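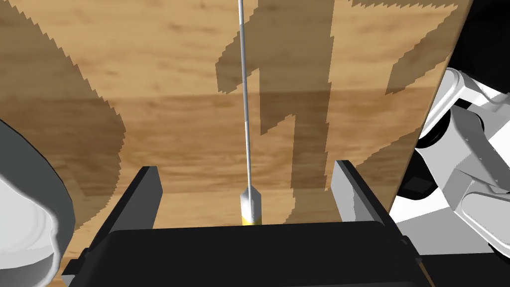 Wood-grain tabletop with a thin white rod.

Care of Multisport Equipment at Home
Household guidance from the Furnivero Multisport Association

Members preparing for the spring season are advised to set aside one evening in February for cleaning and checking their equipment. A utility room or garage is suitable, provided the floor is protected with an old sheet.

Running shoes. Remove the laces and insoles and wash them by hand in warm water with a little dish soap. Brush dried mud from the outsole before any water is applied. Stuff the shoes with newspaper and change it after 2 hours. Shoes should not be placed on a radiator or in a tumble dryer — heat weakens the glue that holds the sole.

Drink bottles. Fill each bottle with warm water and 5 teaspoons of baking soda, leave it overnight, and rinse well. Valves should be taken apart and scrubbed with a small brush.

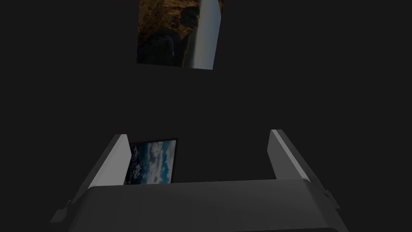
Chains. Wipe the chain with a dry rag, apply degreaser, and turn the pedals backward until the links run clean. Dry fully before oiling. One drop per link is sufficient, and any excess must be wiped away.

Tires. Check the sidewalls for cuts and remove grit from the tread with a blunt tool. Members storing a bicycle for the winter may let the pressure fall to 50 psi, and should return it to their usual riding pressure, within the limits printed on the sidewall, before the first outing.

Race clothing. Wash inside out on a cool cycle without fabric softener. Close all zippers first.

Questions about this guidance may be addressed to Wayne Hebden, Equipment Officer.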